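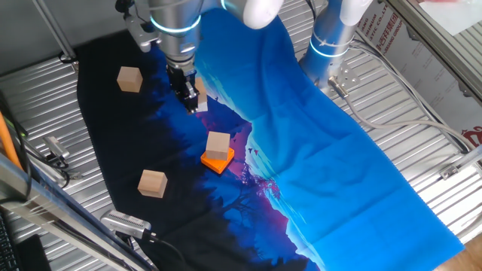
How to trial a robot arm without wrecking your packing bench

Start before it arrives. Ginumwood sent us a brochure promising 2,000 picks a shift, and I'd ignore any number like that until you've watched your own stock go through your own bench.

Step 1. Write down what people do now, including the bits they don't call work. At Plistberg that meant turning odd pieces, wiping labels and answering the phone. The arm was quoted against the picking alone.

Step 2. Ask who resets it. Every stop needs a person, and that person had another job in June. Put the time on the roster.

Step 3. Test with plain blocks first, then with your worst stock. Vendors like blocks. Our soft bags were another matter — 3 dropped in the first 16.

Step 4. Lay down something with folds or a busy colour and run the same test again. A clean bench proves very little.

Step 5. Get job changes in writing before you sign. "Freed up for other tasks" should name the tasks, the hours and the pay rate.

Step 6. Run it for 4 weeks, with the old bench still set up beside it. If the crew keep drifting back to the old bench, ask them why and write down the answer.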